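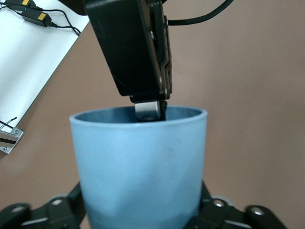
Two arms, one cup, and why I think we should stop buying bigger motors

Posted Sep 10, 2024

Quick one before I lose the whole evening to wiring again. I want to argue with the people I share a workshop with, and since none of them read the message board I'm doing it here.

The argument goes like this. Every time our two-arm build does something badly, somebody says the arm is too weak. Get a bigger motor. Get a stiffer arm. Get the gearbox with the nice brochure. I've said it too. I now think it's wrong nearly every time and that home builders burn most of their money on it.

The job, for anyone who hasn't been by. One gripper holds a cup around the lower part. The other one comes in from over the top and puts its fingers inside the rim. Then whatever you like – take something out, put something in, hand the cup across. Light blue cup, the cheap kind, scuffed all over by now. We have a stack of them at Sterville (that's the workshop, the old Sterville print shop, second floor, bring your own chair).

A cup weighs nothing. A toddler can do this. So when it goes wrong, and it goes wrong a lot, strength can't be the problem. But watch what people reach for.

What we spent

The tally, since Frauke Schwerdtfeger keeps the receipts in a shoebox and made me add them up. 2,664 in total since we started. Of that, 1,230 went on motors and the parts to hang motors from. Almost half. And of the things that made the build noticeably better? A bag of screws, a strip of rubber, a longer cable, and a second evening spent on calibration. I could pay for the lot with 70 and have change for lunch.

That isn't a fair sum and Frauke told me so. You need motors to have an arm at all. Fine. But we replaced the first set when they were working, on a hunch, and the cup slipped exactly the same way with the new ones. Just slipped with more authority.

Cables are the real robot

My first complaint. A cable is a spring. A thick one is a strong spring. It runs from the gripper back to the table and it pulls, and it pulls differently depending on where the arm is, and no diagram I have ever seen on a hobby site draws it in. You get the arm tuned nicely in the middle of the table and then it reaches to the left and it's a finger's width off and everybody says backlash. Bigger gearbox! It's the cable.

Ketill Riis spotted this in July. He unplugged everything that could be unplugged, moved the arm by hand, plugged it back in, moved it again. You could feel it. Took him ten minutes. We had been arguing over gear ratios for three weeks at that point, three, with a spreadsheet.

So now the cable gets a loop with real slack in it and we tie it down in one place only. Do not tie it down in two places. Ask me how long it took to learn that, no don't.

Same with the power supplies. Ours just sit out on a board on the table, leads everywhere. It looks terrible and I used to nag about it. I've stopped. When they were in a neat box under the bench we'd have a loose plug and blame the code. Now the plug is right there, you can put a finger on it. Tidy is for when the thing works. Mark your adapters though. Please. A bit of tape, anything.

Fingers

Second complaint, and the one that got me shouted at.

People treat the fingertips as an afterthought. You spend months on the arm and then bolt on whatever came in the bag. But the fingertip is the only part that touches the world! Everything upstream of it is a way of getting it there. If I were starting from zero I'd design the fingertip first, on paper, with the cup in my other hand, and let the arm be whatever's left in the budget.

Going into a cup is a good test for this because there is so little room. Fat fingers hit the rim. Thin ones bend. Put them in straight down and the body of the gripper gets in the way of everything you'd want to look at, so you lean it over a bit, and then one side of the rim is suddenly much closer than the other. All of that is shape. None of it is torque. Volker Fröhlich wanted to solve it with force sensing and I said file the corners round first, and he sulked, and then he filed the corners round.

I'm not against sensors. Volker is right that sooner or later you need to know you've touched something. I just think you've not earned the sensor until you've done the file.

And squeezing. A thin plastic cup held hard around the bottom goes out of shape at the top. Which is the part the other hand is aiming for. So the stronger the holding grip, the worse the target. You can do it with your own hands, go get a cup, squeeze, look at the rim. We'd been turning the grip UP to stop the cup moving. We were making our own trouble and paying extra for it.

The case against me

Svenja Kasten disagrees with most of this and she's built more machines than I have (her family had the Kasten repair shop, she grew up under a lathe basically). Her point: weak motors run hot, hot motors drift, and drift looks like everything I've just been blaming on cables and fingers. She also says a bigger motor running at a third of what it can do is quiet and smooth in a way a small one at full stretch never is.

I grant the heat thing. I grant it completely. If your motor is too hot to keep a hand on, buy the bigger motor, stop reading.

But she's answering a different question. She knows how to tell when it's the motor. She puts a hand on it, she listens, she measures, and then she decides. What I'm on about is the rest of us, who don't check, who go straight to the Prakard catalog because shopping feels like progress. It does feel like progress. A box arrives! You get to take the old part off. For an evening you are building, and it's lovely, and then you put the cup back and teh cup slips.

There's another cost to it. A heavier motor at the wrist wants a stronger one at the elbow, and that wants a stronger shoulder, and now the base isn't heavy enough, and now you need a different table. Hryhorii Prokopenko has one at home that ended up like this. He calls it Ilier, I've never got out of him why. Beautiful thing. It can lift a bag of flour. He's scared to stand next to it and so it mostly doesn't run. Meanwhile the wimpy little arms at the shop get run every single evening because if one of them bumps you, you say ow and carry on.

That matters more to me than any of the engineering. The machine that gets run is the one that gets better. A machine you have to clear the room for gets run when there's a plan, and a machine that gets run when there's a plan gets run twice a month.

What I'd like us to do

So, a proposal, for the Sterville lot and anyone else in the same boat.

Before anyone orders a motor, one evening on the cheap stuff. Unplug and feel the cables. Tighten every screw in the hand – they do work loose, the linkage ones first. Look at the fingertips with a lamp. Turn the grip down until the cup falls out and then back up a hair. Redo the calibration, properly, both arms, off the same mark on the table and not each off its own mark like we did until spring.

Write down what changed. On paper, at the bench. Svenja is allowed to put her hand on the motors and overrule the whole thing.

If it's still bad after that, order whatever you want and I'll chip in.

I'd also like us to stick with the cup for the rest of the year. I know it's boring. Volker wants to move on to zippers. But we keep changing the task just when it starts telling us something, and a dull task you know inside out shows you faults that a new one hides. Same cup, same table, same job, until we can leave it going and go make coffee.

Frauke says that if I feel this strongly I can be the one to recrimp the left arm's connectors. Which, ok. Doing those tomorrow, if someone could leave the good crimper out and not the one with the bent jaw.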